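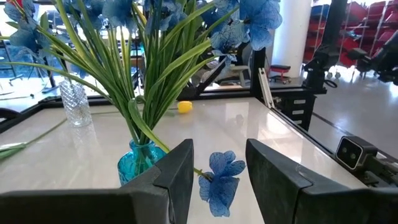

Marijke Vandenberghe wants to know why you can't just write the grip force into the script and go home. You can. She did, last December, and she has kindly let me use her log in this handout.

Her script closed the gripper with the same force on every stem. Silk flowers come off their wires with very little encouragement, and by the end of the night she had run 300 attempts and owned a respectable collection of loose petals. So, for Unit 5:

Force is a limit, not a target. Set the ceiling in Panell first, then let the fingers close until they meet something.

Approach along the stem. Coming in from above means going through the leaves, and the leaves always win.

Log every attempt, including the ones you would prefer to forget - especially those.
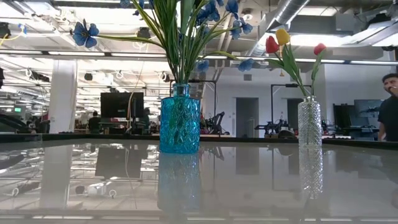 Glass is the other problem. Depth readings on a clear vase are mostly wishful thinking, so mark the rim by hand in Movside before you plan a path. Shiny tabletops have opinions too. If your planner reports a second bouquet under the table, lower the confidence on anything beneath the surface plane.

Teams turn in one log and one page of notes. Last year's winning log ran to 3,379 lines. Please don't take that as a challenge.

Read Hoxha, chapter 29, before lab.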